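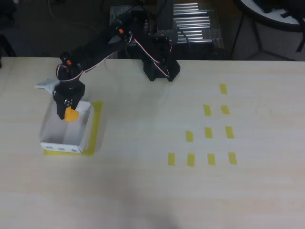
Kilta Automation Workshop – Bench Notes

Arm 2 is back on the pick-and-place job after its December service. The work took one afternoon, most of it spent on the cable and the wrist.

The red-and-white cable was refitted along the upper link with a longer loop at the base. The old loop pulled tight when the arm reached for the left side of the table, and the wrist servo dropped off the bus twice in one shift. Yoga Wuisan traced the fault to the connector at the elbow, replaced it and ran 400 cycles without a dropout. The gripper screws were then checked and the zero position of each joint was stored again.

The box position is marked with yellow masking tape. If the box is moved for cleaning, put it back inside the outline with the three blue marks toward the front edge of the table. Do not correct a badly placed box by editing the drop point in the program. The stepped rows of short yellow strips to the right are also position marks – four in the row nearest the front, one at the back – and should be replaced one at a time when they start to lift.

Service interval is now 3,000 cycles, down from the figure on the old Mimness sheet. At each service:

Check the cable for wear at the elbow and wrist.
Tighten the finger screws by hand.
Run the homing routine with the gripper empty.
Log the servo temperatures after ten minutes of running.

Spare connectors are in the Harahap drawer. Sign for anything taken.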